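2 June 2022

Tracking pipeline, mostly. Long one today, sorry Pankaj, I know you like these short.

Picked up where I left off with the cube poses from the hand-held gripper. Quick recap so I don't have to scroll back next time: each jaw has its own cube of markers, the head camera sees one or both, and we want two things out of it, the wrist pose and how far open the jaws are. The opening comes from the relative transform between the two cubes. On paper that's easy. In the logs the opening was jumping all over the place, up to 6 mm between neighboring frames when the hand was clearly just sitting there.

I spent the whole morning convinced it was the calibration. Redid the intrinsics with 133 board views (way more than we need, but I had them on disk from January) and the reprojection error went down a hair and the jumping stayed exactly the same. So that was a nice morning.

Then I plotted which markers were being used per frame and there it was! The solver was doing every marker on its own, picking the one with the lowest error, and calling that the cube. Whenever the cube turned enough for a second face to come into view, the winner flipped back and forth between the two faces. Add the usual planar flip on the small, steep-angle face and you get a cube that nods at you 30 times a second. Urszula said weeks ago we should be solving for the cube as one body and I said I'd get to it. OK, Urszula. I got to it.

What changed in the Clusedwood repo:

- all visible corners on a cube go into one solve, with the corner positions taken from the cube model
- the previous frame's pose is the starting guess, dropped if the gap is more than 27 frames
- single-face frames now keep both candidate solutions, and the smoother picks later
- jaw opening is solved as one number along the known jaw path, so the two cubes can't drift apart sideways any more

That last one is the big win. We were letting the second cube have all six degrees of freedom when the jaw only has one. Silly. I also had the left and right cube IDs swapped in the config for a good hour and got a gripper that closed when you opened it, which Nikola found very funny.

Time sync is still not great. There's some lag between the camera stamps and the Wróbel logger and I'm not sure it's constant. I tried a cross-correlation on wrist speed, got a decent peak on the slow clips and mush on the fast ones. Leaving it alone until Witold is done moving the logger over to the new clock, otherwise I'll tune it twice.

Ran the new solver over the soft-stuff clips after lunch. I like these for testing because there's no hard contact to save you. With a block, the jaws stop where the block is, and if the opening reads wrong you know it right away. With fluff, the opening just keeps shrinking and you have to trust the number.

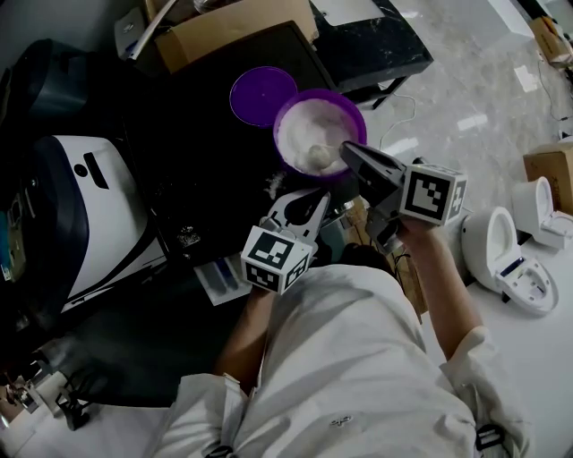
Bowl clip, dark jaw in the white fluff. Cube on each jaw, two faces showing on the one by the hand.

Two faces on one cube is exactly the case that used to nod. Overlaid old and new on the same clip and the old one is a sawtooth, the new one is a line with a bit of fuzz on it. I made Jarosław come over and look at it, and he asked what the fuzz was. Fair question. I think it's corner refinement: the window is too big for the smaller, angled face and it grabs edges from the neighboring pattern. Shrinking the window by hand on a few frames helped, so it probably wants to scale with the apparent marker size.

One more thing on this clip. The segmentation model thinks the purple bowl and the purple lid next to it are the same object, so the "target object" mask has a big flat island off to one side, and the contact detector measures distance to the island too. Doesn't hurt the poses, but it'll mess up the contact labels. Pankaj, can you check whether the Ultevier weights do the same? Mine are the old ones.

Also the white lump inside has no depth to speak of, just holes. I'm masking it out of the alignment step and using the table plane instead.

Still to do:

- corner window scaled by marker size
- write a test that swaps the cube IDs on purpose and fails loudly
- rerun the Mondeo set overnight with the joint solve, keep the old output in a separate folder this time (yes, I know)
- ask Witold when the clock move is finished
- look at the single-face clips where the smoother still picks the wrong candidate, I have the list in my scratch folder

Branch is pushed, not merged. Urszula gets first look.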